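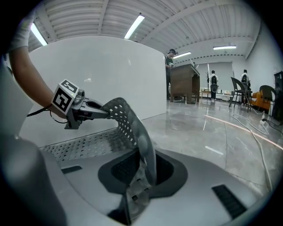
The big white shell and its gray insert

Posted 25/02/2020

Hello again! We spent an afternoon with the Zirkard shell on the floor at Skivemcombe. I've been going on about this thing for weeks to anyone who'll stand still. It's the big pale molded part with the dark opening, and the bendy gray piece full of holes is what I call the insert (the paperwork has a longer name for it that I can never remember, and I don't think Vương can either).

What I like most is how the insert curves. Flat on a bench it's pretty dull, just gray plastic with rows of little slots, and then you bend it and it looks like the back of a good chair. The edge is thin, so you want a decent hold on it up near the top, well clear of where it goes down into the opening. Look at the dark rim around there too -- sort of a kidney shape, with a nice soft line all the way around. I could look at that rim all day. The slotted grilles are black against all that glossy white, and I think they set it off beautifully!

The next one has the white panel rising on the left and the insert bending over to the right. There's a bit more of the room in it as well, with the marble-patterned floor going back and the lights on. I love that floor for pictures and hate it for knees. If you're planning a long session with anything this low, bring a mat, or a folded blanket, or two folded blankets.
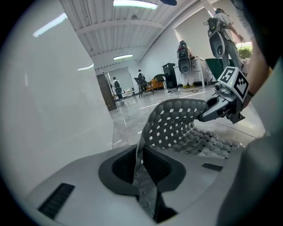 Dilani Barua wants to know why we don't clean the grilles first and leave the insert for the end, because dust from the slots always finds its way into the holes and then you're doing the same job twice.

Fair point, and I did try it her way back in September. My trouble is that I get impatient and want to handle the insert while I'm still fresh, and the grilles are such a fiddly little chore that I'd sooner do them with the radio on and a cup of tea going cold next to me. A soft paintbrush does it, by the way. I bought a pack of 10 cheap ones and I'm still on the first.

Last one, and it's the leaning-over-the-floor kind of work I was grumbling about -- shoulders forward, both hands at the gray piece, cables trailing across the tiles on either side and a cardboard box over to the left. I never tidy cables before I start, and I always mean to. 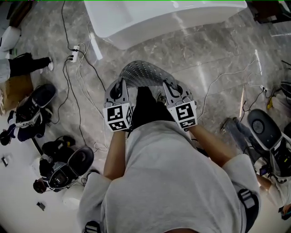
One day I'll buy a proper set of ties and get them all running along the wall like grown-ups do. Vương has a drawer full of the reusable kind and keeps offering, so it may come down to me remembering to ask. I'd also like a low table for this job, something wide enough to take the whole shell with room left over for a box of bits. The Plosach one I had my eye on is 160 long and would do nicely, but the legs don't come off and I'd never get it up the stairs. If you've got one with folding legs and you like it, please leave me a note in the comments!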